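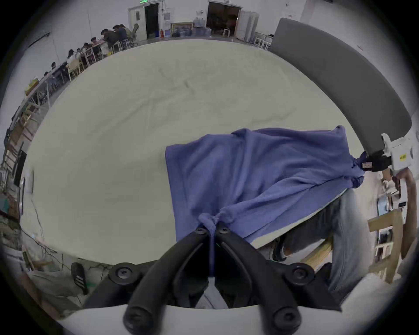 Packing light for a long trip – how many shirts??

stitchandgo
Posted 02/10/2020
Leaving for Godano soon, 26 nights, one carry on. Husband says four shirts and wash as you go. I say eight minimum. Who's right. Also rolling or folding, I keep going back and forth on it. Bag is a Sowah, the soft one with no wheels.

marlo_562
Four. Five if you sweat a lot. I did longer than that with four cotton tees and a sweater and never ran out. Wash two at night in the sink, wring them in a towel, hang. Done by morning mostly.

KettleOn
Disagree with marlo. Cotton does NOT dry overnight in Godano in December, we were there and the guesthouse had no heat after ten. Wore damp socks for two days. Take six, or get the thin travel kind. And there's a laundromat by the bus station anyway, cheap, you leave a bag and pick it up after lunch.

stitchandgo
Ugh ok. So six. What about folding tho

mirsad_d
Fold flat, then roll from the hem up. My way, works for tees:

1. Lay it face down, smooth it out with your hands
2. Sleeves in to the middle
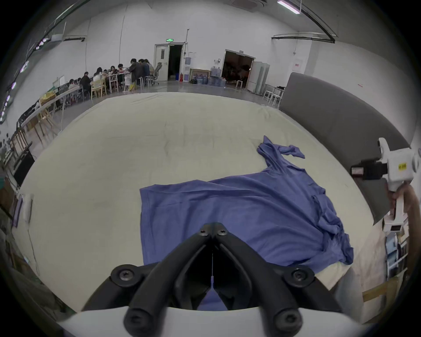

3. Fold the sides in so you get a long strip
4. Roll from the bottom, tight, stop at the collar
5. Stand them up in the bag so you can see all of them

Takes maybe a minute a shirt. – Mirsad Dumitrescu

KettleOn
Rolling is overrated sorry. Same amount of cloth, same space. I tested it with my own bag, rolled vs flat, and the zipper closed exactly the same. Flat gives you fewer creases too.

mirsad_d
Depends on the bag. Soft bag, rolls fill the corners. Hard case, sure, go flat. She has a soft bag

marlo_562
what he said

akosua.a
Nobody mentioned weight yet? The small planes out there are strict, they weighed my carry on at the gate and made me pay 184 for the extra. Was two pairs of jeans basicaly. Wear the heavy stuff, pack the light stuff. And put one full outfit where you can reach it in case the bag gets checked.

stitchandgo
184!! ok jeans are staying home

KettleOn
One pair of jeans is fine, just wear them. People go way too far with this. You're not climbing anything

akosua.a
True, wear one pair. Its the second pair that gets you. Also bigger thing than folding imo – pick two colors and stick to them, so everything goes with everything. I did blue and gray last time

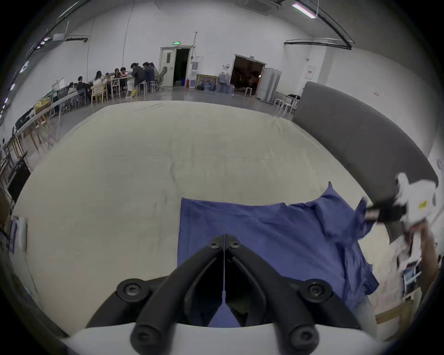 and every top worked with both pants, no thinking in the mornings. Before that I'd bring one nice green blouse that matched nothing and came home unworn, every single trip.

marlo_562
gray shows sweat. navy or black

akosua.a
Then wear the gray on cold days lol

stitchandgo
Going with six tees, one jeans (on me), one pair light pants, blue and gray. Rolled. Husband is being smug about the number even tho it's closer to mine. Anybody know if the laundromat takes cards?

KettleOn
Cash only when we went. Bring small bills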